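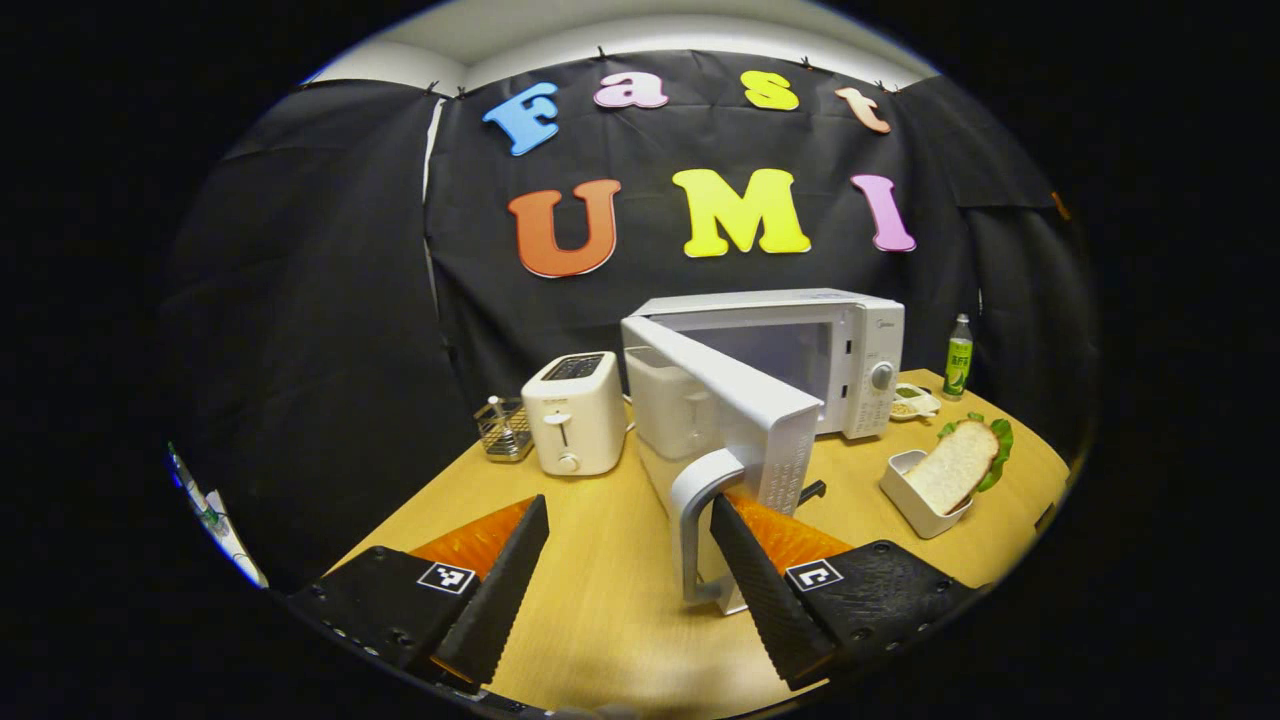

The open door of a white microwave. 

What Is a Campaign Ad?

When people want to be elected to a job such as mayor, they need voters to know who they are. One way to do this is with a campaign ad. An ad can be a short video on TV, a message on the radio, a sign in a yard, or a card that comes in the mail.

The person who wants the job is called a candidate. All the work a candidate does to win votes is called a campaign.

What do ads say?

Some ads tell you about the candidate. They might show where she grew up or what jobs she has had. Others talk about an issue, like fixing roads or building a library. An ad may also talk about the other candidate and say why you should not vote for him. This kind is called an attack ad or a negative ad.

A look at one race

In the town of Graston, two people ran for mayor. Marlene Caron wanted a new bus line out to Dullwood, the neighborhood on the far side of the river. Jhosep Pacheco wanted to fix the old bridge first.

Caron's radio ad was 30 seconds long. It said, "Dullwood has waited long enough. Vote for Marlene Caron and get the bus." Pacheco mailed a card with the words, "A bus needs a safe bridge. Fix it first."

Both ads were about the same river, but each candidate picked the part that helped them most. The radio ad did not talk about the bridge. The card did not say how people in Dullwood would get to work while the bridge was closed.

Who pays?

Ads cost money. Candidates ask people who like their ideas to give some. These gifts are called donations. Some candidates also spend their own money. Pacheco's campaign had donations from 184 people, and one of them was his old soccer coach. In many places, campaigns have to report who gave them money, and anyone can read the report.

Groups can buy ads too. Look for small print or a quick voice at the end that says "Paid for by." It tells you who bought the ad.

Are ads always true?

No. An ad can leave things out, or use a fact in a way that gives you the wrong idea. Reporters often check what ads say. When Caron's mailer said the bridge had been closed 16 times in one year, Garnet Fehr of the local paper looked up the town records. The number was 13. The campaign printed a new mailer.

Questions to ask when you see an ad

Who paid for it?
What does it want me to think or do?
Does it say where its facts come from?
What would the other candidate say about this?

Words to know

Candidate: a person who is trying to be elected
Campaign: the work done to win an election
Donation: money given to help
Issue: a topic that people have different ideas about
Mailer: an ad sent through the mail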